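Good habits when you use a hand-held gripper at home

I have worked with hand-held grippers in ordinary rooms for 6 years, first in the workshop at Hawthorne and now in flats and small houses. The work is the same kind of work which a robot will do later, so the rules are partly robot rules and partly just good housekeeping. I write them down in the order I use them myself.

Before you start

Walk through the room once without the tool in your hand. Look for what hangs: curtains, cords, the corner of a bedsheet. Soft things are the most difficult for grippers, and they pull other things with them. If a window is open, close it, so the curtain does not move while you work near it.

Roll your sleeve up or wear a tight one. At Ultcombe we had 2 small accidents in one winter, and both of them began with a loose cuff between the fingers of the tool. A button was lost, nothing worse, but a finger can go the same way.

Check the screws by hand before each session. Do not use force, a quarter turn is enough to feel if one is coming loose. Fabric covers on the fingers should be washed when they look grey. Lint makes them slippery. 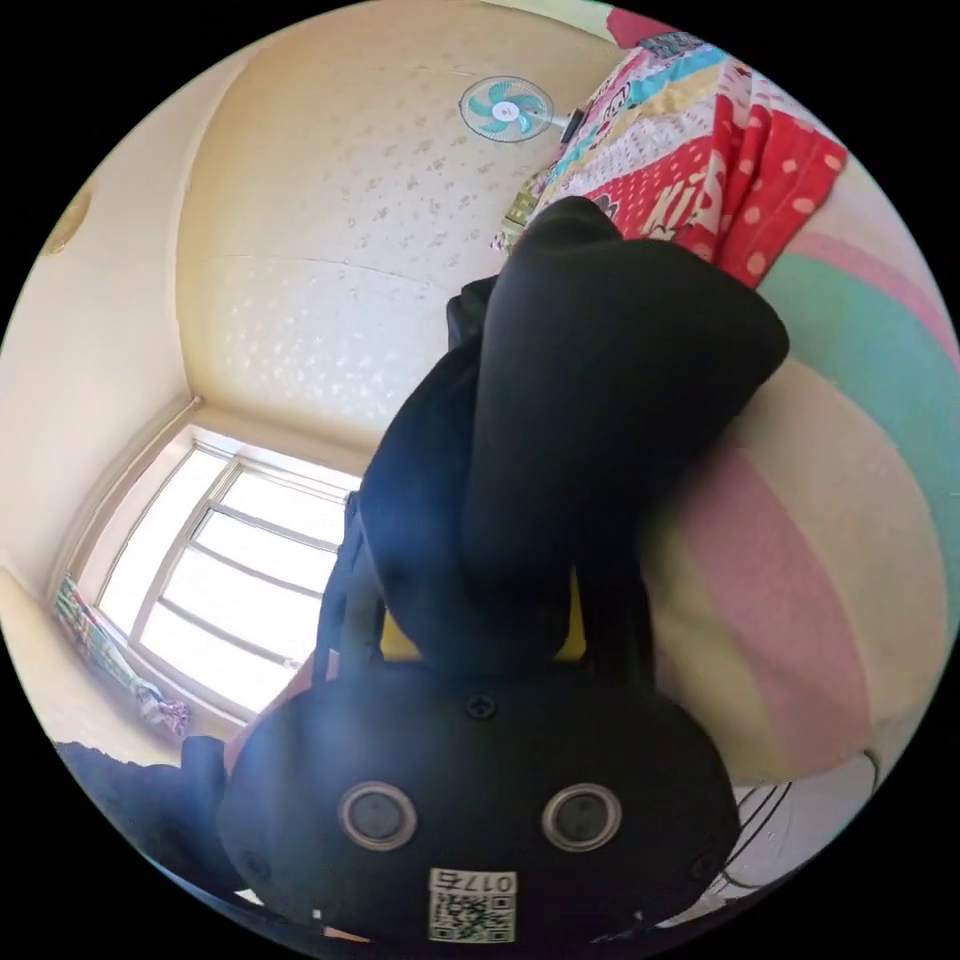 In small bedrooms, keep the tool well away from any fan. Switch the fan off at the plug, not only with the button, and wait until the blades stand still. My colleague Ionuț Cârstea puts a piece of tape over the socket as a reminder, and I have copied this from him.

For bedding, take the edge and never the middle of the cloth. Lift slowly, stop, look what is coming with it, then continue. If something is caught, open the fingers fully and begin again. Pulling sideways will tear old cotton.

Strong light from a window makes it hard to judge distance. Half-close the curtain, or change where you stand so that the window is at your side.

Breaks and storage

Take a break after 31 minutes. It is a strange number, but our old kitchen timer from Jutel rings one minute late and we kept it in the house rules. The wrist gets tired before you notice, and then you start to knock against walls.

Put the tool down with the fingers closed, on a table, never on the bed. Wipe the housing with a dry cloth. No spray - the liquid goes into the openings. Leave the label readable, for you will need it when you ask for a spare part.

Laurier Gosselin asked me if children may help. My rule is that they may watch from the door.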